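3.2 Conditioning and storage of the latex sheets

The natural latex sheets were delivered by Siregar in flat cartons and were 1.5 mm thick. Before any test they were kept in the dark for 18 days, because fresh sheets still change their stiffness during the first weeks after vulcanization. From each sheet we cut strips along the calender direction and across it. The two directions were stored and tested separately. The cutting was made with the same die in all cases, and the die was sharpened again after every 200 strips.

Three mixtures were compared. The first mixture, called A in the following, is the soft one which is normally used around the instep of a swimming fin. Mixture B is used under the sole, and mixture C is the stiff one at the connection to the blade. The recipes belong to the producer and we can only report the hardness values, given in Table 2. Mixture C was available only from one batch, so the spread between batches could not be studied for this material.

3.3 Exposure to salt water and sunlight

One half of the strips was placed in artificial sea water at 23 °C. The water was changed every 9 days. The other half was exposed dry behind window glass at the Leltport station, where the strips were fixed at both ends with a constant elongation. We are aware that window glass removes a part of the ultraviolet light, and the results are therefore milder than what a diver would find on an open boat deck. On the other hand, equipment is very often left behind a car window or in a bright room between two trips, and for this use the condition is realistic.

The exposure started on June 13, 2022 and the first strips were taken out in July. After removal, each strip was rinsed with fresh water, dried with paper and left to rest overnight before the tensile test. Strips with visible cracks were tested as well, but they are marked with an open symbol in the diagrams. In mixture A the cracks were found mostly close to the clamps - this was also noted by Thygesen in his earlier report on mask skirts - and we do not consider them as typical for the material.

The temperature at the strip surface was recorded with a thin sensor under a piece of the same latex. A Bromirar logger was used for this purpose. The readings of one afternoon were lost and this interval was filled by linear interpolation. Direct sun reached the indoor positions only during a part of the day, so the hours of sun were noted separately from the total hours. Figure 4 shows direct sunlight reflected by upright glass in a carpeted room.

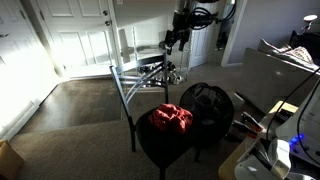

3.4 Tensile test and evaluation

All strips were pulled at a constant speed until break. We report the stress at 100 percent elongation and the elongation at break, both as the median of the group. The thickness of the strip was measured at three points before the test, and the smallest value was used for the calculation. For the strips from sea water the thickness after drying was used, although a small amount of water may still have been inside.

Leif Thygesen repeated a part of the measurements on the Drornano machine with other clamps. The difference between the two machines was smaller than the spread within one group, and the data were joined for the evaluation in Section 4.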